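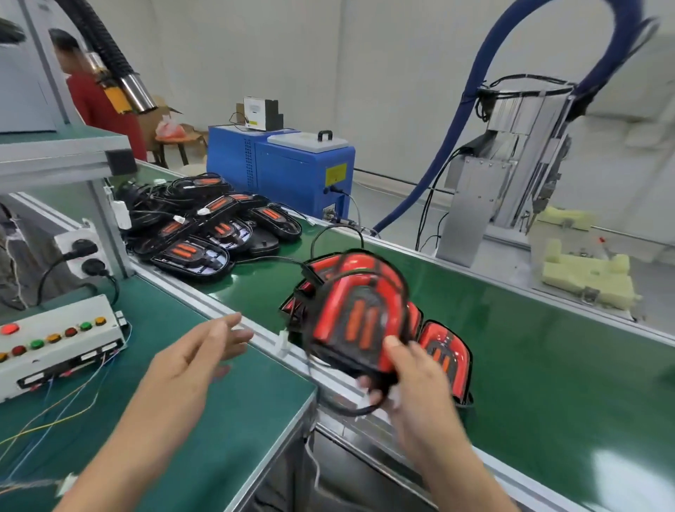
A comment that is wrong is worse than a blank line, one respondent wrote in reply to the first survey question, and several others made the same point in milder terms. The respondent went on to say that a blank line at least sends the reader to the code, while a wrong comment sends the reader away from it.

### 4.2 Comments that no longer match the code

The present section deals with comments that were correct when written and were then overtaken by changes to the code they describe. We call these stale comments. They are kept apart from comments that were mistaken from the start, which are treated in Section 4.3, and from blocks of code that have been turned into comments and left in place, which were excluded from the study.

The material comes from two code bases. The first, Girkar, is a library for reading and checking stock records. The second, Undska, is a scheduling program maintained by Zillitz and used on sites where goods are handled on a line (Figure 2: moulded red-and-black units on a green conveyor belt). Both are written in Java, and both had been through at least one change of maintainers before our sample was drawn in February.

We read 259 comments in full, together with the method or class to which each belonged. A comment was marked as stale only when the version history showed that the code had changed after the comment was written, and that the change had made some part of the comment untrue. Under this rule, 41 comments were marked as stale. Almost 200 were judged to be accurate. The rest could not be placed with confidence, mostly where the wording was too general to be tested against the code at all (for example, "handles the usual cases").

Stale comments were found most often at the head of a method. The typical case is a short description of what the method returns, followed by a body that has since been given a further branch. In one method in Undska, the comment states that an empty list is returned when no slot is free. The code now throws an exception in that case. The edit that brought in the exception changed four lines of the body and left the comment, directly above them, as it stood.

Comments inside a method body fared better. A note placed next to a single statement tends to be seen by the person who edits that statement, and it is often deleted along with it. This agrees with the views given in the survey, although respondents thought the difference between the two positions was smaller than our sample suggests.

Parameter descriptions form a group of their own. When a parameter is renamed, most editors will carry the new name into the comment, and the text then looks up to date. The meaning is a separate matter. Girkar contains a parameter that once held a number of days and now holds a number of hours - the name was changed by the editor in both places, and the word "days" remained in the description. Cases of this kind are hard to find by automatic means, and the checking tool Bhatt, which compares names only, reported none of them.

We did not attempt to measure the time lost by readers of stale comments. The survey replies suggest that experienced maintainers learn to distrust certain files and read the code first, but this was mentioned without prompting and was not put to all respondents. The question would be better studied by observing maintainers at work on an unfamiliar file.

The sample has one further limit. Comments in test classes were left out, and the maintainers of Undska informed us that these are edited under a looser review rule than the main code.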